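Grounds Equipment Replacement Program – Progress Report to the Sturkon Fund

The grant has allowed Vamari Parks to retire its gasoline string trimmers and hedge cutters at 6 of 10 sites. Crews led by Uthai Boonyarit completed operator training at each of the six. Battery cabinets are in place at the Plesto depot.

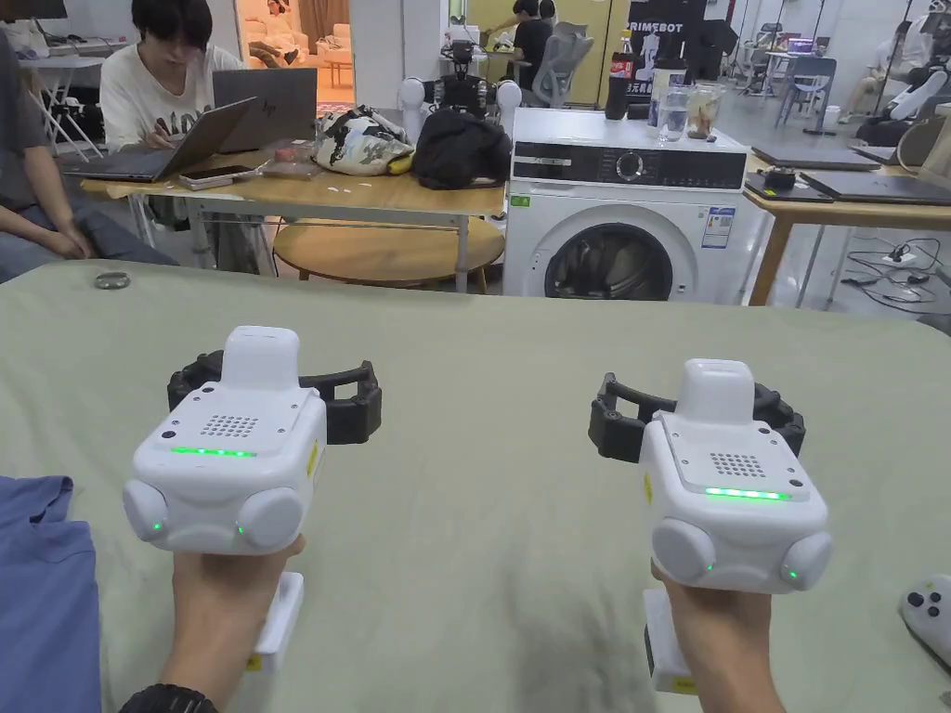 VAMARI, February 23, 2021

Crews have logged 2,436 hours on the cordless units to date. Two chargers were returned under warranty and have been replaced. The remaining four sites are scheduled for August – delivery of the wide-deck mowers is the main risk to that date. Spending is within the approved budget, and no change to the grant terms is requested.

Submitted by Pei-shan Yau, Grounds Operations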